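How Does a Robot Learn to Pack a Bag?

Think about the last time you put something soft into a paper bag. You probably didn't think very hard! Your fingers felt the paper bend, and you gave a little push, and in it went. For a robot, a floppy paper bag is a real puzzle, because the bag changes shape every time anything touches it.

A team at the Tedari lab wanted to find out whether a robot does better with a camera close to its "hand" — that's the gripper, the part that grabs. So in May they had people guide the robot through the job 260 times while it recorded everything, a bit like a grown-up holding your hand as you learn to write. Then the robot practiced by itself, 500 tries with the hand camera and 500 without it.

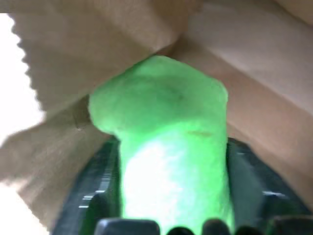 The robot's own view: its dark gripper holds something green and fuzzy against the folds of a brown paper bag.

With the hand camera, the robot got many more things into the bag. The team thinks those close-up views help it notice folds in the paper. Next they want to try plastic bags, and those are even floppier!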